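Bureau de vote : procuration et changement d'adresse

Question posée par Naledi Moodley
Bonjour, j'ai déménagé en octobre mais je suis toujours inscrite dans mon ancienne commune. Je ne pourrai pas m'y rendre pour le second tour. Est-ce que je peux donner procuration à une amie qui vote dans une autre ville ? Et faut-il refaire une demande si j'en ai déjà fait une pour le premier tour ?

Réponse de Pravesh Ndlovu
Oui, votre amie peut être inscrite ailleurs. Par contre elle devra aller voter dans votre bureau à vous, pas dans le sien. Pour la durée, regardez ce que vous avez coché : si c'était un seul tour, il faut une nouvelle demande. Vous pouvez la commencer en ligne, puis passer au commissariat ou à la gendarmerie avec une pièce d'identité.

Réponse de Ntombi Nkosi
Moi j'y suis allée un mercredi à l'ouverture, 15 minutes d'attente. Ne tardez pas trop.

Réponse de Johannes Cele
Pareil, et pensez à vous réinscrire dans votre nouvelle commune après, c'est plus simple. 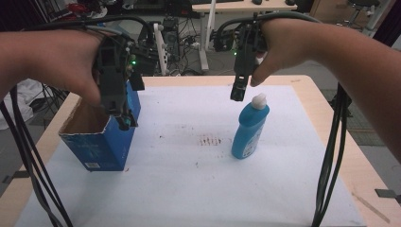

Questions similaires
Carte électorale jamais reçue, puis-je voter quand même ?
Comment annuler une procuration ?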